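ホーム 会の案内 定例会 議事録 発表資料 問い合わせ
定例会 > 議事録 > データアクセス技術分科会
最終更新：1月

データアクセス技術分科会　議事録

日時：金曜 19時開始
出席：会員10名、ほかにオンライン参加あり
配布資料：Clutico移行案（改訂版）、Olarの応答時間の測定表

1．前回議事録の確認
異議なく承認。ただし「Cluticoの導入はおおむね合意」という一文は、合意した覚えがないとの指摘が複数あり、「導入を検討する」に改めた。

2．会員名簿システムのデータ層について
名簿と発表申込の処理は、現在Olarの上に手書きのSQLで組んである。これをマッピングツールのCluticoに置き換える案が、前回に引き続き説明された。提案側によれば、手書きのSQLは41か所に散らばっており、列をひとつ足すたびに全部を見直す必要がある。Cluticoにすれば定義ファイルの修正だけで済むという。

質疑では、「だけで済む」の根拠を問う声が続いた。昨年の列追加で実際に直した箇所を尋ねたところ、記録が残っていないとの回答。記録がない以上、手間が減るかどうかも比べようがない。書記としては、この点が曖昧なまま資料の結論に「大幅な工数削減」と書かれているのが気になったので、ここに記しておく。

生成されるSQLを見せてほしいとの要望があり、その場で発表申込の一覧画面を動かした。一覧を1回開くあいだに、申込者ごとの問い合わせが別々に発行されていた。提案側は設定で一括取得に変えられると説明したが、設定を変えた版は用意がなく、確認はできなかった。

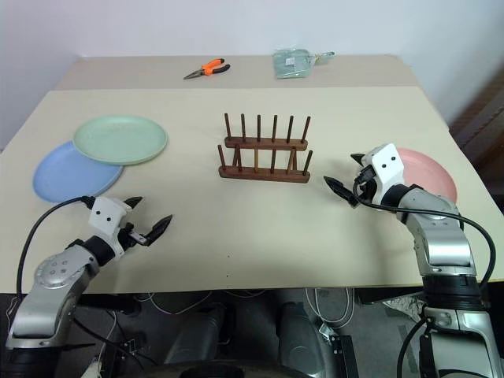
Gunawardenaからは、一括取得にしたところで結合が深くなれば今度は1本のSQLが読めないものになる、遅くなったときに誰が直すのかを先に決めてほしい、との発言。提案側の返答は「Cluticoの新しい版で改善される見込み」。新しい版がいつ出るのかは、提案側も把握していなかった。

測定表についても疑問が出た。手書き版とClutico版で応答時間がほぼ同じという結果だが、測定に使ったデータは試験用の小さなもので、接続も開いたまま使い回している。本番では画面ごとに接続を取り直しており、条件が違う。測り直すことで全員が一致した。この議題で意見が揃ったのはここだけである。

折衷案として、読み取り専用の画面にかぎってCluticoを使い、更新処理は当面手書きのままにする案が出た。これには、二通りの書き方が並ぶと結局どちらも覚えなければならない、以前の移行のときも「当面」と言った部分がまだ残っている、との反論があった。採決は見送り。

3．講演映像の公開について
前回の講演映像をBuronlowに置く件。担当から、圧縮後の映像ではエディタの文字がつぶれて読めないとの報告があった。Buronlowの側で高画質の設定を選べばよいとの意見に対し、元の録画がすでに粗いので変わらないはずだとの返答。試しに冒頭を再生したところ、キーワードの色分けは見えるが変数名は判読できない。
コードの実演が講演の半分以上を占めるため、映像だけ出しても役に立つか疑わしい。ソースコード一式とスライドを並べて載せることにした。ソースには接続文字列が書かれたままなので、公開前に必ず外すこと。次の講演からは文字を大きくするよう講演者に頼む。前にも頼んだが守られなかったという声もあった。

4．次回の発表枠
発表枠は2つ。ひとつはトランザクションの分離レベル、もうひとつは未定。Cluticoの開発元に話してもらう案は、宣伝になるだけではないかとの意見が強く、保留とした。

5．宿題
・本番相当のデータと接続条件で応答時間を測り直す（提案側）
・一括取得に設定した版を用意し、発行されるSQLを全文で配る（提案側）
・手書きSQLの一覧を作り、修正のたびに箇所を記録する（名簿システム担当）
・講演のソースから接続文字列を外す（映像担当）

測り直しの結果が出るまで、議題2は再提案を受け付けない。

21時閉会。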